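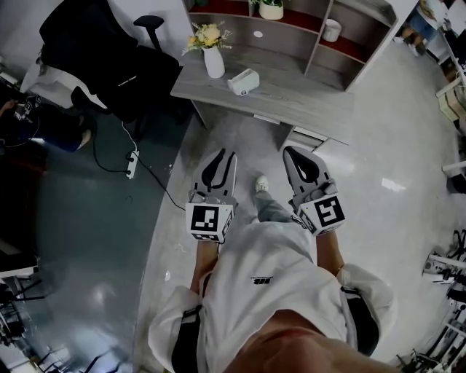 From: Quentin Hervieu
Date: December 26, 2021
To: Skunwood equipment list
Subject: Re: Grippers for next year, and what to cut

Hi all,

Sorry for the Boxing Day email, I've eaten too much and it was this or the washing up. I've been through Boonmee's note properly now (quoted underneath for anyone who deleted it) and I've got thoughts!

Boonmee Srisuk wrote:
> The Vasseur quote has come in at 1,386 for a pair of hand-held grippers with the marker cubes
> already fitted. Spare fingers are 300 a set on top. I'd like two pairs so that two people can
> record at once, but that eats most of what we put aside in October and leaves very little for
> the second arm. Could people tell me before the budget goes in whether they'd rather have more
> hand-helds or get the arm sooner? Also, does anybody know what Grollano charge for carriage?
> They won't put it in writing.
>
> Boonmee

I'd go for the hand-helds, and I'd go for them first. We can get a lot done with people walking about holding grippers and doing ordinary jobs at a desk, and all of that is worth having whether the arm turns up in spring or next winter. The arm on the other hand needs a bench, a stand, somebody to bolt it down and somebody else to sit with it for a month. I remember the last one. So do you, I think.

What I'm less sure about is buying both pairs from Vasseur. The cubes being fitted is lovely (I never want to glue another marker on straight, my eyes aren't up to it) but the 300 for fingers is a bit steep when fingers are the bit we wear out. Plullusance will do us fingers cheaper if we send them the drawing, and I'm fairly sure they'd print the bodies too if we asked nicely. My suggestion would be one pair from Vasseur, as quoted, and then see whether Plullusance can match it for the second. If they can't, we order the second pair in the new year and all we've lost is a few weeks.

A few things that aren't in the quote and always catch us out:

Shoulder straps. Please can we budget for decent ones this time, and more than one size. Anyone wearing a rig for a whole morning will thank you.

Extension leads. I know it sounds silly to put them on a list next to robots but we never have enough and I end up buying them myself.

Somewhere to put it all. Shelves, boxes, hooks, I don't mind, but it wants a line of its own or it comes out of the biscuit money again.

Batteries, obviously. I'd say 4 spares to begin with.

On carriage, Grollano charged us 300 last time, which I thought was cheeky for two boxes. It's on the old invoice if you want to wave it at them. I'd ask whether they'll knock it off if we order the stands at the same time, because we're going to need those anyway once the arm is back on the table.

One question from me, Boonmee: does the Vasseur price include any repairs in the first year? I couldn't see it either way on the quote. If a handle cracks I'd like to know if we're posting it back or getting the tape out. And do they sell a left and a right separately, or is it pairs only? If we can buy singles then a spare single might be a better buy than a whole second pair, at least until we know how many people want to record.

I'm about most of this week if you want to ring, mornings are best. Otherwise I'll have another look at the spreadsheet once the house has emptied and put my numbers in the blue column.

All the best,
Quentin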